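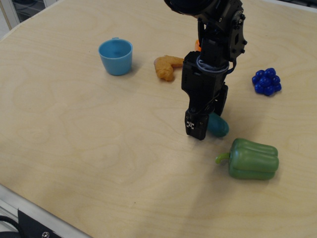 Thirty words before breakfast

In June I moved to Trallow for work, and I decided to learn the local way of speaking English. I had studied the language for many years at school, but in the bakery I understood very little. People there say "a small while" and mean the whole afternoon.

So I made a rule for myself. Every morning, before breakfast, I write 30 words in a notebook. They can be words I heard on the bus from Prumstead, or words from the packages in my kitchen. I don't use a dictionary until the evening.
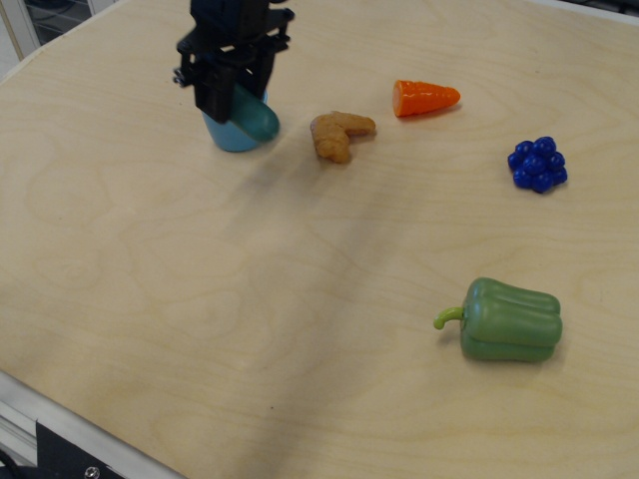

A light blue cup on the table.

The first weeks were difficult. I wrote "thaw" on 3 different mornings and each time I had forgotten it again. My teacher in the evening class told us that a person needs 2000 words for daily life, and I went home a little sad, for my notebook had 39 pages and many of them repeated the same words.

Slowly it became easier. I stopped writing single words and began to write short sentences, the kind

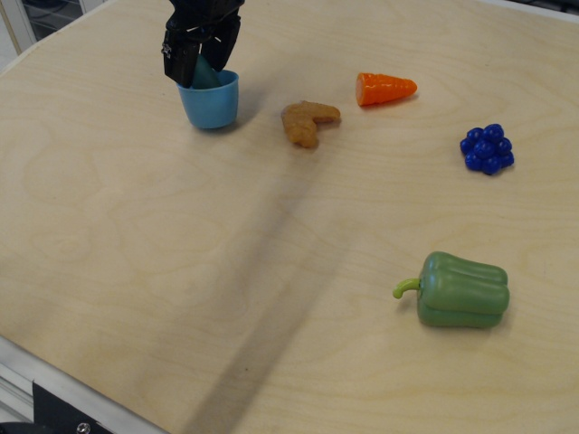

that I could use the same day. "Could you cut it thinner, please?" was one of the first, and I said it at the cheese counter with a very red face. The woman understood me. Next I want to practice on the telephone, which still frightens me very much.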